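Can a robot tidy a bedroom yet? (not a showroom one)

Posted in: Home Automation > General

samholm_dave
Saw another clip over the weekend of a machine folding a towel on a bare white table, and the comments were all "chores are over by next year." I don't buy it. Give it a normal bedroom with stuff on the bed and shelves that are already full, then call me.
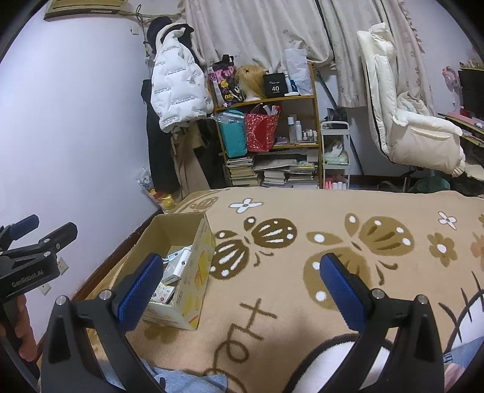
My test would be dull. Take the small items out of a box, decide where each one lives, put them there, get rid of the box. My kid can do it in 6 minutes if bribed. I have yet to see a machine do it without a cut in the video.

ulau77
You're judging by clips from last year. Grippers have come a long way, and picking up a small carton is basically solved.

samholm_dave
Picking up a carton on its own, sure. Picking it up when it's wedged against the wall of a box with other packages leaning on it? On a fleece blanket that moves whenever you touch it? I'd like to see the success rate for that, and I don't mean the best take.

press_brake_pete
Shop guy here. We had a Rornby arm loading parts on our line. Worked great for 2 shifts, then someone swapped the bins for ones with a slightly taller lip and it spent Tuesday morning bumping into them. Every bin in that cell now sits in a welded bracket. Nobody is going to weld brackets in a bedroom.

ulau77
That's a fixed program though. Totally different from the learned stuff. You show it enough people doing the task and it copes with the taller lip.

press_brake_pete
"Enough" is doing a lot of work there. The sales rep told us 273 demos. Then it was 884. Then he stopped giving a number.

mothballs
The grabbing isn't even the hard part in my house. It's knowing what things are for. A wig on a mannequin head is not clutter. Books stacked flat on the bottom shelf are not a mess, they're where the books go. Jacket on the rack stays on the rack. How does it know that without me following it around all day? At that point I've done the chore twice.

ulau77
You'd tell it once.

mothballs
I have told my husband more than once.

samholm_dave
Soft stuff is my other gripe. Quilted chair covers, puffer jackets, curtains in folds. None of it has a fixed shape and half of it hides whatever is behind it.

pawlowska_fan
Slight disagreement with the gloom. The Pawłowska vacuum does my floors fine and people said that was impossible too. One narrow job at a time, that's how it'll go.

press_brake_pete
Do you pick up the floor before you run it?

pawlowska_fan
Well, yes – cables and toys mostly.

press_brake_pete
So you tidy up for it.

pawlowska_fan
I still come out ahead. Wouldn't go back to the broom.

samholm_dave
Fair, and I'd buy something that did only laundry if it really did it. If anyone has uncut footage of a box being unpacked in a lived-in room, post the link and I'll watch the whole thing.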